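Progress report to Fillico, February
From Rhiannon Mathias, series producer, Cendumon

Hi Hernán,

I know the grant agreement says two pages and a table, but you told me on the phone you'd take a letter as long as the numbers went in separately, so I'm holding you to it. Nidia is sending the spreadsheet. You get me, with coffee, trying to remember everything since the last one.

The big news first. We have picture lock on episodes one through three of Rengifo! I didn't think we'd get there before spring, and there was one bad week in the edit when episode two had no ending at all, only two brothers glaring at each other across a ferry. Teófilo went back through the dailies and found a take we'd marked as no good (a boom shadow, easily painted out) and that's the ending now. It's quieter than what was scripted and I like it more every time.

Episodes four and five are behind. Four is a rough assembly that runs long, and I mean long, you could go make dinner. Five is still waiting on the courthouse material, which we have to reshoot because the city pulled our permit for the front steps the night before. We have a new permit for the side entrance and the scene has been rewritten to fit. The judge now comes out through the parking lot, which Teófilo grumbled about and then shot a very nice test of on his phone.

Money. We're inside the budget for production and a little over for post. The overage is nearly all subtitling. We'd planned on one set of English subtitles and one Spanish, and then the channel asked for a separate version for viewers who are deaf or hard of hearing, with the sound cues written in. They should have that, it was my mistake not to budget for it, and I've moved $3000 over from publicity to cover it. Under the agreement I can do that without a signature from you, but I'd rather you heard it from me. The posters will be smaller.

Sales and festivals. Zistell has confirmed they'll take the series for their spring lineup, late evening, two episodes the first night and then one a week. They wanted to cut the opening titles down to almost nothing and we met in the middle. Skarphéðinn Damgaard, who is handling the overseas side for us, has sent the first episode to buyers in the Nordic countries and has one real conversation going. I'm not going to name the broadcaster until there's paper. He's also put us in for two television festivals, both with a drama category for series under six episodes, and we'll hear from the first one before the next report. If we get in I'll be asking you about the travel line, so consider this your warning.

The test screening went better than I'd feared. We showed episodes one and two back to back in the community college auditorium and handed out cards at the end. People followed the timeline, which was my biggest worry, and they liked the grandmother. They did not like the music in the hospital. Neither did I, it's gone, and the composer was very gracious about it — more gracious than I would have been. Several cards asked when they could see the rest, and I've taped one of those over my desk.

We also put the trailer up, and the mailing list stands at 1094 people as I write. The sign-up page was Nidia's project start to finish, and she's been answering every email that comes through it, including the man who wants us to know his cousin has the same ferry.

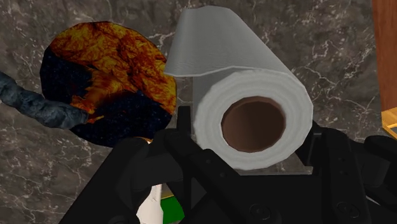

Roll and gripper over dark marble, computer-rendered.

What's next: the courthouse reshoot is a single day, 5 a.m. call, and we have the crew and both leads held for it. After that Teófilo goes straight back into the edit on four while the assistant starts putting five together. Sound on the first three episodes begins as soon as the mix room opens up, and the color grade follows. I have the delivery specs from Zistell and there's nothing scary in them except the loudness limits, which our mixer says he can do in his sleep.

Two things I need from you. The logo file you sent us is the old one (I think, it has the swoosh), so please send the current version for the end credits. And the credit wording in the agreement says "supported by" while your last email said "made possible by." I'm happy with either, I need one of them in writing before we lock the credit roll.

Come by the edit if you're in town. Episode three is the one to see, and the good chair is yours.

Rhiannon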